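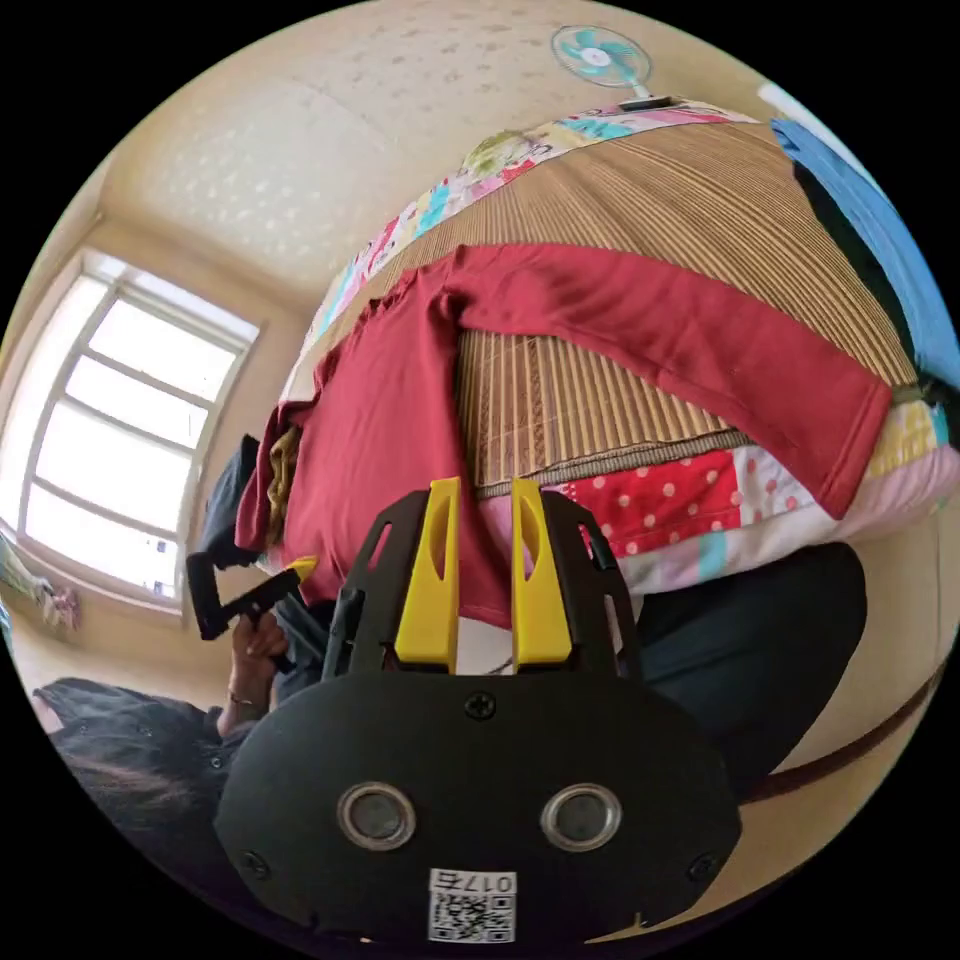 Ekua Issahaku asked after the last call whether the slip fault sits in the gripper or in the logging, and whether the Lutisix budget line should be held until we know. At present we believe it is the logging, with one mechanical cause still open.

November 2022
Prepared by Keith Whitelaw

The fault first showed up in June. During garment folding with the hand-held grippers, the recorded finger opening stops changing while the fingers are still moving. The file looks complete and passes the import check. Of 100 folding runs reviewed this period, 14 contain at least one frozen stretch, the longest lasting almost 30 seconds. All 14 have been pulled from the training set.

The effect on the arm is a safety matter. A policy trained on the earlier set closed on a shirt sleeve and did not release when the operator called for open. The operator used the stop button and no one was hurt. Arm trials at the Manurung site have been halted and will stay halted until the data is clean. Hand-held collection continues on bedding and knitwear, with the grippers checked before each run.

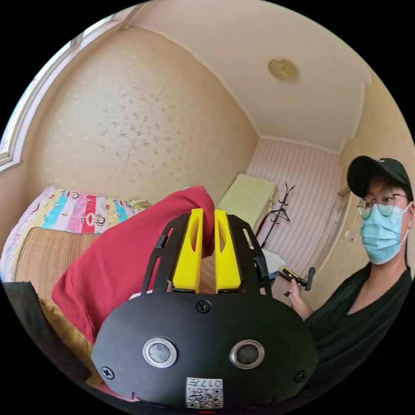 Fikri Govindasamy objects that a pre-run check would have missed most of the bad files, as the freeze tends to begin well into a run. We accept the point. The Naser logger now compares the finger reading with the video during recording and sounds a tone if the two disagree - this has been in use for 2 weeks.

Still open: whether long fibers from knitwear are getting into the finger slide. Amirul Latuheru is stripping down the oldest unit to look. Spare slides are on order from Givby, delivery date not confirmed.

Spending is within plan apart from the spares. We ask that the Lutisix line be left in place, with arm trials to restart only after written sign-off from Timothée Tessier.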